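Session notes, week five – putting a processor and memory into a tower

Hello again, everyone. I've typed these up from what I said at the bench, with the bits I forgot put back in, so they ramble a little. Bring them with you next time and scribble on them as much as you like!

## Before you pick anything up

The towers we use are the old Plilline office machines, and I'm very fond of them. They come apart without much swearing, and all the latches you're meant to touch are blue. Lay the case on its side with the open side facing up. Working down into it is so much kinder on your wrists than reaching in sideways, and if you drop a screw you've at least got a chance of hearing where it went.

Mains lead out first, please. Then hold the power button in for a few seconds, and touch bare metal on the case before you go near the board.

Have a proper look round before you start. Find the socket, the memory slots, the graphics card, the little silver heatsink on the chipset and the drive cage. The power supply has its label facing you, so read it now and copy the details onto your sheet (most of ours are 320 watts, but don't take my word for it).

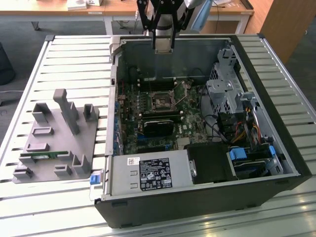

Benedita Figueiredo asked whether the graphics card ought to come out first, to make more room. She'd always been taught to strip the board bare before touching the socket, and she felt cramped with the card left in.

I can see why, and on a small case I'd do the same. On these I leave it seated. It sits well clear of the socket, and every time you pull a card you've got one more thing to put back properly. If you've got big hands and it bothers you, take it out – I won't mark you down.

## The socket

Right, this is the part that makes people nervous. With the lever up and the metal frame lifted, the contacts are bare, and they bend if you so much as brush them with a sleeve. Roll your cuffs up. Take bracelets off. Don't blow in there either, however dusty it looks.

Keep cables away from it too. The red, yellow and black bundle has a mind of its own, and I tuck mine over towards the drive cage before I do anything else. Merja Juntunen uses a bit of Velcro, and hers is neater.
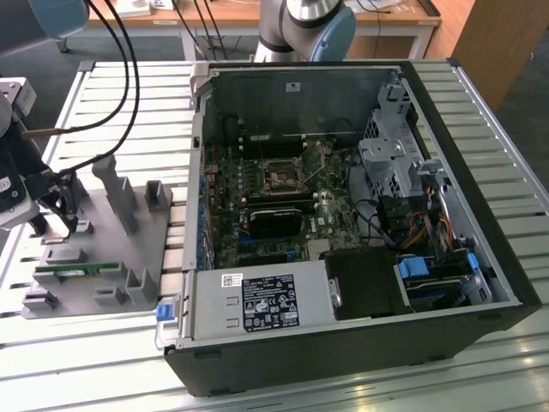

While you've got the case open, decide which memory slots you're going to fill. Check the diagram in the Hayat booklet, as the pairs aren't always the ones you'd guess. Line the notch in the module up with the bump in the slot, open the clip, and press down evenly until it clicks. It takes more of a push than you'd think. If it won't go, turn it round and check the notch again before you lean on it.

## The processor

1. Leave it in its tray until the socket is open and ready.
2. Hold it by the edges, metal lid upwards, and keep your fingers off the underside altogether.

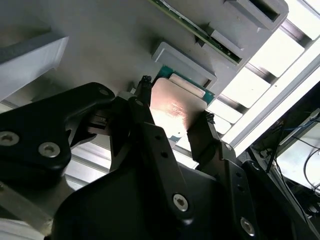

3. Find the small triangle on one corner and match it to the mark by the socket. Check the notches in the sides as well.
4. Lower it straight down and let go. No pushing, no wiggling! If it isn't sitting flat, lift it straight up and start again.
5. Bring the frame down and then the lever. The lever will feel stiff, and that's normal.

Paste and cooler are next week's job, so don't power anything up yet, please. The Gurner paste is in the second drawer if you want to read the packet.

For next time: finish the labelled sketch of your board, and read the chapter on memory in the Bandura book, from page 145.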